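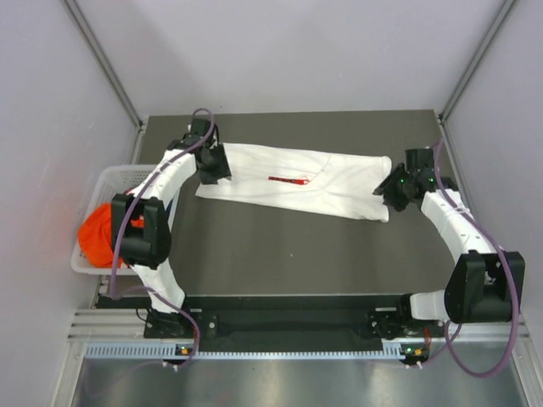
OK folks, laundry thread. I have been folding clothes badly for my entire adult life and this month I finally got into doing it properly, and I have so many feelings about it!! Grab a drink.

1/ Let's start with long white things. Nightshirts, long tees, the big floppy cotton stuff. These used to be my worst enemies. You fold one side over, you turn around to grab the other side, and the first side has slid off somewhere. The thing that changed my life: go long and narrow FIRST. Get the whole garment into one flat strip before you even think about making it shorter.

2/ And hold it by both ends! One hand left, one hand right, then a gentle pull. I spent years patting wrinkles down with my palm like I was petting a cat. A little stretch from the two ends does the same job in one go (cotton especially, it just relaxes).

3/ I learned the strip thing from Hanneke Groen, who ran the linen room at a guesthouse where I worked one summer. The place had 528 pillowcases. I know the number because it was written on the cupboard door in marker and I stared at it every morning at 7. I did not listen to a single word she told me back then. Hanneke, I am listening now!

4/ Table height matters so much more than I thought. I was folding on the bed, bent over like a shrimp, and then complaining about my back. Moved everything to the kitchen table and I can do a full load without groaning. A plain dark top is lovely for whites, by the way. You see every edge and every crooked corner right away.

5/ Keep the basket on the table with you, off to one side, close enough to reach without stepping. Mine used to live on the floor and I was doing a hundred little squats per load. (Good for the legs, I guess? My legs did not ask for it.)

6/ Somebody always asks about sleeves, so. Sleeves go in before the strip. Lay the shirt face down, sleeve straight across the back, then bring the side over it. Same on the other side. If the sleeve is longer than the shirt is wide, double it back on itself and don't fuss. It's inside, it'll be fine.

7/ After the strip you've got choices!! Halves if it's going on a shelf. Thirds if it's going in a drawer standing up. I'm a thirds person now. I opened my drawer yesterday and could see every single shirt I own and I called my brother-in-law Lieven to tell him. He was at work. He was nice about it.

8/ Small confession: I bought one of those plastic folding boards first. Used it for two loads. It's great if all your shirts are the same size, and mine range from "shrunk in the wash" to "could be a tent," so it went to my neighbor Vasco, who loves it and now folds his dish towels on it. Happy ending for the board.

9/ Things I still can't do: fitted sheets. I've watched the videos. I've tucked the corners into the other corners. I end up with a sort of dumpling. If you've got a way that works for a person with normal length arms, please, my replies are open.

10/ Thing I did not expect: it's kind of relaxing? I put the radio on, I do the whites first, then towels, then the sock situation. By the time I get to socks I'm in such a good mood that I even match them.

11/ Update since a few of you asked about towels. Same idea, long strip first, then thirds. Keep the folded edge facing out on the shelf and the stack looks so good you'll want to open the closet for guests. I have done this. I opened the closet for guests.

12/ Ngọc Tiêu just replied that her grandmother folded everything on a dampened tabletop so the cotton would grip a bit. I had never heard of that and I'm trying it tonight with the pillowcases. Will report back!

13/ Reporting back: it works on the pillowcases, way less sliding around. I used too much water the first time and had to hang one up again. Barely damp is plenty. Thank you Ngọc!! Next up is the duvet cover, wish me luck.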